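House rules for a two-armed cell, second version

I said in January that I would write up our working rules once we had lived with them for a while. The first version ran to nine pages and people stopped reading at the second. Dymphna Kavanagh cut it down to a single sheet, which is now taped up by the door, and this post is mostly that sheet with the reasons put back in.

Some background for anyone new. We record handling tasks with two arms working from the same side of a table. Everything is teleoperated, and the recordings go to Skorley, who train on them. Their acceptance document says a lot about file formats and very little about how to behave near the table, so that part we had to write ourselves.

The risk assessment comes first. We did ours with Eoin Gilmartin, who used to do the same job for packing lines. He made us list every task separately, on the grounds that an arm isn't safe or unsafe until you know what it is holding. A soft hat and a kitchen knife don't belong on the same line of the form, and we had put them there.

Speed is capped in the controller and the operator can't change it. We had a long argument about this. Tài Phí wanted a faster setting for experienced people, and I can see why, as the slow setting is dull. We left it out. If a task can't be done at the capped speed, it goes back to whoever wrote it.

One person has the stop button, and that person does nothing else. No phone, no labelling, no fetching the next object. They say "ready" out loud before the arms are enabled and the operator repeats it. It felt silly for the first week.

Hands stay off the table while the arms are live. If something falls over, it stays fallen over until the arms are disabled, even if that spoils the take. We threw away 84 takes out of 926 in the last batch and a fair share of those were objects nobody was allowed to stand back up. I would sooner lose the takes.

Cables get checked at the start of each session, by moving each arm slowly through its full reach and watching the slack. Wrist camera cables are the ones that catch. Too tight and they pull at the connector, too loose and they hook whatever is standing on the table.

Then there is the grip rule, which caused the most trouble to word. For anything made of cloth, take hold of an edge or a seam, close until it holds, and stop closing. Bláthnaid Horgan spotted that new operators go for the middle of the object, because that is what you do with a block. On a cap you want the brim.
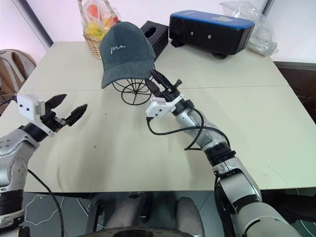
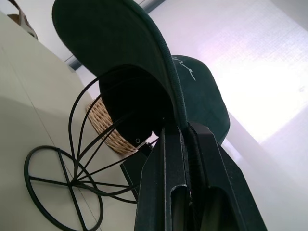 The last rule on the sheet is about clutter. We used to clear everything away except the object in the task, and Skorley asked us to stop doing that. So background items are allowed, but they have to be set out before the arms are enabled, and nothing made of glass is permitted. Two operators have asked whether a mug counts. I have said no mugs for now — I may change my mind.

Still open: how long one person should operate before swapping. We do 2 hours with a break in the middle, and I think that is too long. If you run something similar and have a figure you trust, please leave it in the comments, along with how you arrived at it.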